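Budgeting for the second arm: a conversation with the equipment planner at Irkum

Irkum packs and kits small retail goods from a building put up in 1978, with low ceilings and a floor that was never meant for heavy machinery. Over the past year the company has gone through its first full purchasing cycle for two-arm robot workcells. We spoke with the planner who wrote the request, built the budget and is now writing the second one. At the company's request the interview is published without a name.

The first question was how the project was sized.

"We started with the task list and left the catalog closed," the planner said. "Open a drawer, place a boxed item in it, close the drawer. Pick up a bottle, put it on a tray. None of this is heavy and none of it is fast. If you start with the catalog you buy payload, and then you look for something to lift."

Three suppliers were asked to quote. Herum offered a complete cell with guarding, controller and installation in one price. Courtois quoted the arms and left integration to the buyer. Grelitz sat between the two, with arms and mounting included and the grippers priced as options. The planner spent most of a month putting the three offers into the same format.

"The totals could not be compared as they arrived. One supplier puts the cables in with the arm. Another has a cable line, a bracket line and a line for the plate the bracket bolts to. I made one sheet with 30 rows and sent it back to all of them with the instruction to fill in every row, including zeros. Two did it properly. The third needed a phone call."

The rows that moved the decision were not the arms themselves. According to the planner, the arm prices ended up close enough that they would not have settled the matter. The differences were in grippers, spare fingers, the service contract and the cost of training the operators who would have to reset the cell during a shift.

"Fingers are a consumable. We budget them the same way we budget tape and blades. If a finger set is only sold as part of a complete gripper, the purchase price looks fine and the third year looks terrible. I ask for a part number and a price for the fingers alone. If there is no part number, I write that down too."

Why two arms, when one costs half as much?

"It does not cost half as much. The table, the controller cabinet, the safety review and the electrical work are all there with one arm. In our sheet the second arm was the cheaper one. What it gives you is a place to keep the item while the drawer is being handled. With one arm you need a fixture to park the item, and then you are paying somebody to design a fixture every time the packaging changes."

The drawer task has become the acceptance test at Irkum. It was written into the purchase order as a condition for releasing the final payment, along with the bottle and tray task.

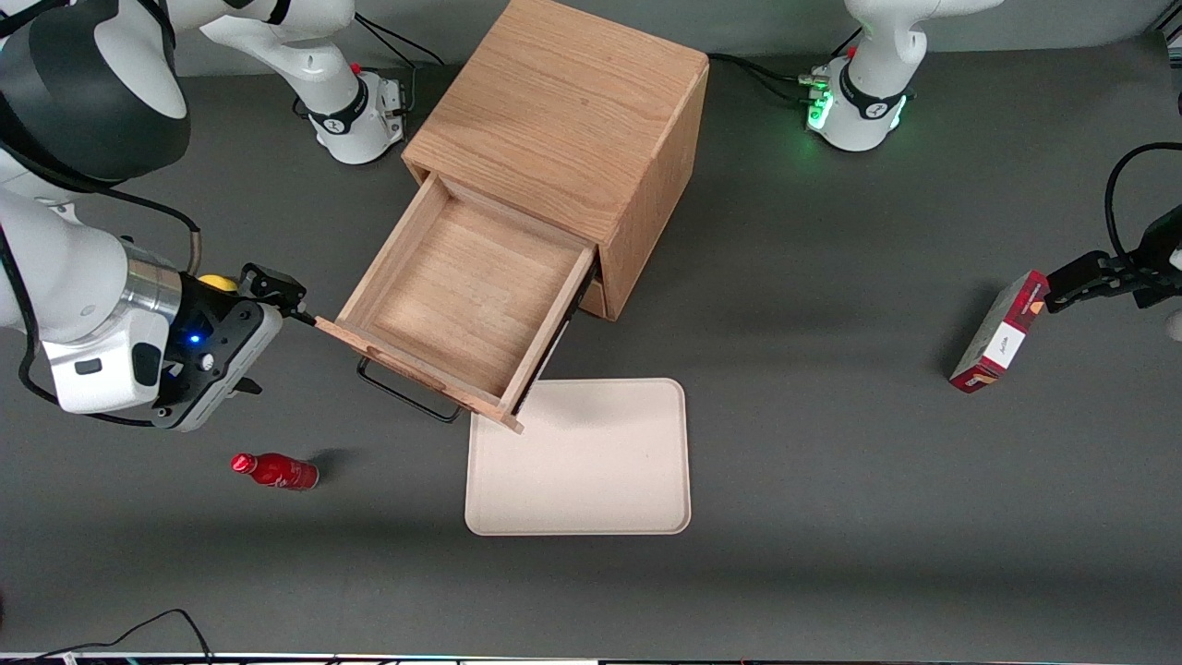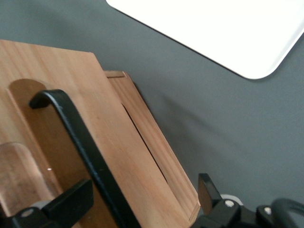 One arm at the drawer, the other with the box; then the cabinet and its black handle from close range.

"A drawer is a good test because it has a required path," the planner said. "It wants to travel in one line. If the arm pulls off that line, the drawer binds, and then you learn how the force limits are set and who is allowed to change them. With the supplier's demonstration block on a flat table you learn very little."

The order called for 500 consecutive cycles on the drawer task with no more than 10 operator interventions. The planner considers the second number the more useful of the two. Suppliers are used to being asked for a cycle count, and they are less used to being asked how often somebody has to walk over.

"An intervention has to be defined before anybody starts. We defined it as a person touching the cell or the screen for any reason. One supplier wanted to leave out restarts after a dropped item. I said a restart is a person leaving another station, so it is a cost, so it is in the count. They accepted it, but it took two rounds of email."

Cameras were a separate discussion. Grelitz recommended a fixed view of the table in combination with a small camera at each wrist. The original budget had only the fixed one. The planner approved the change after asking what the overhead view could show of a handle once the gripper was in front of it.

"The answer was not enough, so we paid for the wrist cameras. The cameras were cheap. The cost was in the mounting, the extra cable along the arm and the hours to calibrate. I had put the camera under hardware and forgotten the hours. In the new budget, each sensor has an hours column next to it."

Cable routing appears in the new budget as its own row as well. In the first cell it was treated as part of installation, and installation ended when the arms moved. A cable that is acceptable on the first day, the planner said, still has to be acceptable after a few months of the wrist turning in both directions.

Asked about the building, the planner was brief. The floor was surveyed before the order was placed and two positions were ruled out. The power supply had to be extended. Both items were paid from the facilities budget, a decision the planner regrets.

"It made the cell look cheaper than it was. Then the second request came in with the electrical work included, and the first thing I was asked was why the price had gone up. Put everything on one sheet, even if the money comes out of two accounts."

The second request goes in this November. It covers one more cell of the same type, a shared set of spare grippers and a training position that can be used without stopping production. Irkum has asked Grelitz and Herum to quote. Courtois was left out this time for lack of in-house integration staff, although the planner would go back to them if that changed.

How long should such a cell be written off over?

"Finance wanted the same period as the conveyors. I asked for a shorter one on the grippers and cameras and the normal one on the arms and the table. We got that, with a review after the second year. The arms will outlast the packaging they were bought for. The rest I would not promise."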